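Setting Up and Storing the Club Chess Sets
Project report, Design and Materials elective
Submitted Aug 2, 2022

1. Background

The lunchtime chess club at our college uses folding wooden sets. They were bought over several years and they are not all the same. Most complaints I heard as a club member were about the sets and had little to do with the chess. Pieces go missing, boards are put away with the pieces thrown in, and setting up takes up a good part of the lunch break. For this project I looked at how one type of folding set is built, how it wears, and how it could be set up and packed away faster with fewer losses.

I worked with Joni Kokkonen, who did the timing and the repairs to the storage trays. Roxana Huamán supervised the project and let us use the workshop tools. The report was written by me, so any mistakes in it are mine.

The aims were:

To describe the construction of the folding board and its pieces.
To find the stages of set-up and pack-up where pieces get dropped or lost.
To make and try a storage tray that could be built in the school workshop.

2. The sets

We compared two kinds of set, which are called Griso and Vilar in this report after the labels on the club's storage tubs. The Griso boards are flat and do not fold. The Vilar boards fold in half and double as the box for the pieces. The club prefers the folding ones for tournaments at other schools as they are easier to carry. They are also the ones with the most missing pieces, so most of the report is about them.

The club's purchase book has an entry of 200 dollars for the Vilar sets. It doesn't say whether that included delivery, and I left cost out of the comparison.

3. Construction

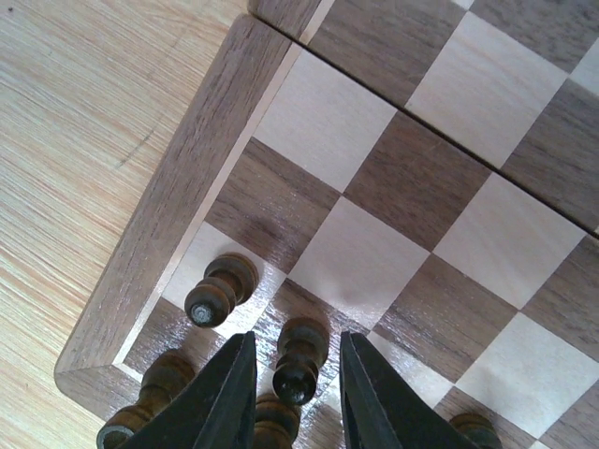

A folding board has to do two jobs, and the joins are where those two jobs get in each other's way. As a playing surface it needs to be flat, and as a box it needs a hinge and sides deep enough to hold the pieces. On the board we studied, the seam runs straight between the two halves, and the raised frame goes around the outside with mitred corners. The frame is a medium brown with the grain showing, and the dark squares have a streaky grain that is easy to tell apart from the paler ones. The light squares have a gentle sheen and pick up glare under strong light, which is worth knowing if the board is going to be used near a window.

The raised frame helps stop a piece sliding off during a game. It also makes the board harder to wipe, as crumbs and eraser bits collect along the inside edge. We cleaned ours with a dry paintbrush first and then a barely damp cloth. Water should be kept away from the seam.

The pieces are turned wood. Each pawn has a rounded head, a collar and a stacked base. The narrowest part is under the collar, and both of the broken pawns in the club's spares tin had snapped there. We glued them with ordinary wood glue and left them overnight in a clamp lined with felt. One repair is hard to see. The other pawn leans a little and has gone back in the tin.

4. Setting up

Joni timed club members setting up from a closed box. We did not tell them how to do it. Most people tipped everything out on the table, turned the board over, and then sorted the pieces by colour. Tipping was where most of the trouble started. Pawns roll in a curve when they land on their sides, and several went over the table edge and under the heaters.

We then tried a fixed order:

Open the box over a tea towel.
Lift the pieces out by hand, light ones to one side and dark ones to the other.
Turn the board over and check that there is a light square at each player's right-hand corner.
Place the rooks first, then work in towards the king and queen.
Put the pawns out last.

Placing the back row before the pawns made the biggest difference. With the pawns already standing, people knocked them with their sleeves when reaching over to put down a knight or bishop. The order is slower the first time and faster after that.

The other common mistake was the king and queen on the wrong squares. The queen goes on her own colour. We wrote this on a card and taped it inside the lid of the tub.

5. Checking for missing pieces

A full set has sixteen light pieces and sixteen dark ones. In practice no one at the club was counting at the end of lunch, as the bell had already gone. We wanted a check that could be done by looking. The simplest one we found was to stand the pieces in their starting rows before packing, because a gap in a row shows up straight away.
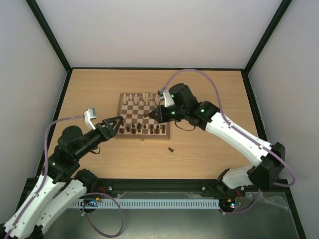 The check works best if the table is cleared at the same time. A piece that has been captured often ends up beside the board, and it is easy to sweep it up with pencil cases and lunch wrappers. We asked players to keep captured pieces on the right-hand side of the board only. Some did this and some didn't. The younger students were better at it than the seniors.

There was one problem we hadn't planned for. When a game is abandoned halfway, players don't want to stand everything up again just to put it away. For those games we let them pack straight into the tray described below, as an unfilled slot does the same job as a gap in a row.

6. The storage tray

The first tray was cut from corrugated cardboard with a round hole for each piece. It lasted five lunchtimes before the walls between the holes tore. It also made the box too full to close, and the latch would not catch.

The second tray used felt glued to thin card, with sewn channels in place of holes. Pawns go in the short channels and the back-row pieces lie in the long ones. It folds with the board and the latch closes over it. The felt came from an offcut marked Vashisht 3871 in the textiles room, so the colour is a fairly bright orange that we would not have chosen. Several people said it made the empty channels easier to see.

The weak point is the stitching at the ends. Joni resewed two of the channels by hand in June with waxed thread and those have held. If we made it again we would fold the felt over at the ends before sewing.

7. What we would change

We only tested the tray in one board. The other Vilar boards may differ slightly inside, and the pattern should be checked against each of them before any more felt is cut. We also didn't look at how the boards are stored over the holidays. At present they are stacked on top of the tall cupboard, where it gets warm, and one board there no longer closes evenly. I don't know whether the heat caused it.

The paper pattern for the second tray is in the workshop drawer with the spare pawns. The set-up card has been copied for the other tubs.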